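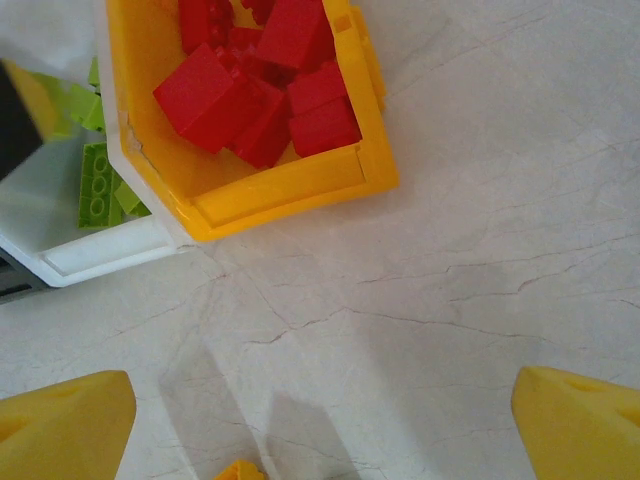 Red blocks in the yellow bin, green blocks in the white one, and the robot's two yellow fingers down at the bottom.

How do you buy a robot?

I get asked this a lot, mostly by kids who want one by next week. I help plan what goes into the workshop at Stemcombe, and part of my job is working out what we can afford. So let's go shopping together!

First you have to decide what the job is. "I want a robot" is a bit like saying "I want a vehicle" – do you mean a scooter or a fire truck? Say our job is sorting toy blocks by colour. Blocks are small and light, so we don't need a huge arm like the ones in a car factory. We need a little one that can reach across a table and pinch.

Next come the prices. I looked at two arms. The Skurnby costs $1088 and the Wavider costs $3399. That's a difference of $2311, and you could buy two more Skurnbys with that and still have change for pizza.

So the cheap one wins, right? Well, hang on. I had to ask some nosy questions first. How heavy a thing can it lift? Can I get spare parts? If a finger snaps, do I buy one finger or a whole new hand? (Always ask about fingers. They do all the bumping into things.)

Then there are the extras, and this is the part that catches grown-ups out. An arm might come with no gripper, which is the hand part. It might not have a camera either, so it can't see what colour anything is. You may need a computer to run it and a solid table to bolt it to. You also need bins, and plenty of blocks. I write every single thing on a list, even the boring cables, and put a price beside each one. My last list had 23 lines on it!

I also keep a bit of money back for surprises. My favourite way is to save $30 from every $300 in the budget. You can do the same with pocket money, just with smaller numbers.

And don't forget time. Someone has to set the robot up, teach it the job and fix it when it gets muddled. I ordered a part from a shop called Esfahani in July once and had already planned a robot day before it was due. Silly me. Now I ask how long delivery takes before I promise anything to anyone.

Want to try it yourself? Pick a job in your house, like putting pencils back in the cup. Write down what the robot would need to reach, see and hold. Then make up a price for each part, add them all up and show a grown-up the total. Watch their eyebrows.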